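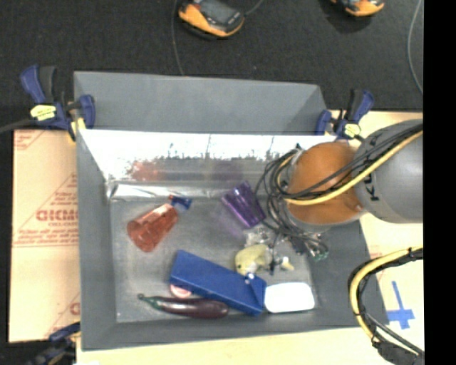 *The grey bin, mid-jumble. Aubergine at the front, purple tumbler in the middle.*

# Rokine odds-and-ends list

Hello! I keep this folder for the Rokine swap shelf, and the README is mostly me trying to write down how I sort things so Lærke can take over in August without ringing me every evening.

There are 284 entries in `items.csv` as of January 2023, one row per thing. Everything goes through a bin first (people drop stuff in, we sort it later), so expect odd neighbours - bottles next to toys next to shiny silver sheet.

## What's in a row

- `name` - plain words, please. "Purple tumbler, ridged" is perfect.
- `colour` - the main one. If it's see-through, put `clear-` in front, so the red bottle is `clear-red`.
- `kind` - one of 17, all listed in `kinds.txt`
- `shelf` - where it ended up, or blank if it's still in a bin
- `notes` - anything you like

## Things I've changed my mind about

I used to put the aubergine under `kitchen`, but Bergþóra talked me round and food shapes are `pretend-food` now, wherever they turn up. Small animals and anything with a face go under `toy`, and that covers the pale yellow-green one too, even though I couldn't tell you what creature it's meant to be.

Boxes get a row of their own (the long blue one included!) and whatever is inside gets another. Crumpled clear plastic has no row at all. I did try `packaging` as a kind for a while and it grew to 20 rows of rubbish, so out it went.

If you can't name something, type `unknown` and a colour. Small white and yellow bits are the worst for this.

## Still to do

- Kári's spellings: "beaker", "cup" and "tumbler" all need to be one word
- blank shelves from the last two bins
- ask Hafþór if he still wants the silver sheet

Spotted a mistake? Just fix the row and put your initials in `notes`.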